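Thursday, August 15, 2024
Ridgeway workshop, long bench

Pencil case day! I have been looking forward to this one since Arlo brought up the idea of proper sketching kits for the Hikimeck drawing group. We want every place at the bench to have one soft zipped case with pens and pencils in it, and no more hunting through the big drawer for something that writes.

Started with the purple one. The fabric is lovely and soft, and it opens wide enough that you can get at a pen without turning everything out. It flops over on its side at the slightest excuse, but I have decided I like that, as you can slide pens in along the table. 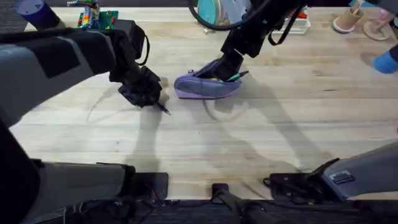
Tried two ways of filling. Pens first, caps up, then pencils down the side: quick, and everything is easy to grab. Pencils first: slower, and the short ones vanish to the bottom. Going with pens first. Jae-in prefers all the points facing down whatever the order, and I agree, my cuffs have suffered enough.

Budget note before I forget: 280 for the whole set of kits, cases included. Arlo has the Grarkbridge receipt. The stock book says we have 1,732 pens and pencils in the store, which I find completely thrilling and slightly alarming. Somebody please try the older ones on scrap before they go in a case. A dried-up pen is such a let-down when you have just sat down to draw.

Also very taken with the pale wood bench as a place to sort. Dark pens show up on it beautifully. Remember scrap paper underneath when testing nibs, the grain will hold ink if we let it.
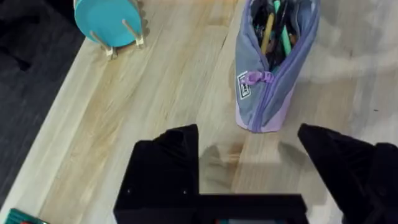 Standing the case up with the zip right back is the way to have it while people are working. You can see what you want and pull it straight out, and greens and naturals are easy to pick from among the dark ones. Zip closed and lying flat for the shelf.

To do:
Ask Jae-in for 4 more cases, any colour, same soft sort.
Name tags, 40, string not stickers.
Arlo to check whether Nurnmont still wants a kit for their January class.
Sharpen the pencils!! Half of mine are blunt already.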